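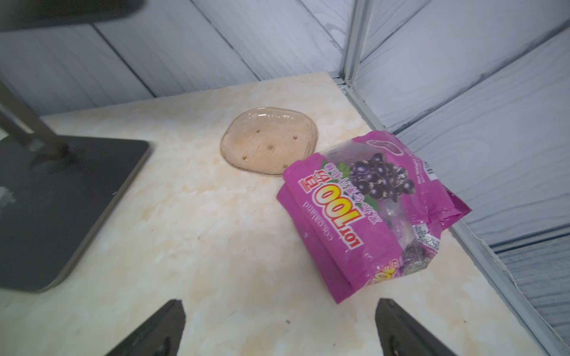
Barrett Castellanos asked at this morning's review whether the drying times in the February series should be thrown out altogether, given that the second coat went on before the first had been checked. The point was discussed and the series stands for now, with a mark against panels 4 through 7.

Notebook entry, finishing workshop, 2024-02-21

Subject: shellac on test panels, Sturnano order

The flakes were dissolved in alcohol at 200 grams per liter and strained through cotton before use. A second batch, made up from the older Teltora flakes, left a cloudy layer at the bottom of the jar and was strained twice. It remains darker than the first. The two batches are not to be mixed.

Brushing was done by Nandi Moodley on the odd panels and by Wian Hendricks on the even ones. Lap marks are present on both sets, heavier toward the ends of the boards. The wide brush sheds and should be retired.

Humidity in the room stood at 63 percent when work began. No reading was entered at the close of the day. Panels 4 and 5 showed a white haze along one edge, which cleared on 4 after a light wipe with alcohol and did not clear on 5. Panel 5 has been set aside and will be stripped.

Sanding between coats was carried out with 300 grit paper. Staff are reminded that the paper marked 900 in the second drawer belongs to the Ngubane job and is charged to that account.

Flat dishes are preferred to jars for holding small amounts at the bench. A clear or pale dish lets the shade of the batch be judged over a light surface. Lids are still needed for anything left longer than a coat.

Outstanding: new cotton, label for the dark batch, reply to Sizwe Mtshali on whether the client will accept a wax topcoat. The next series is planned for April.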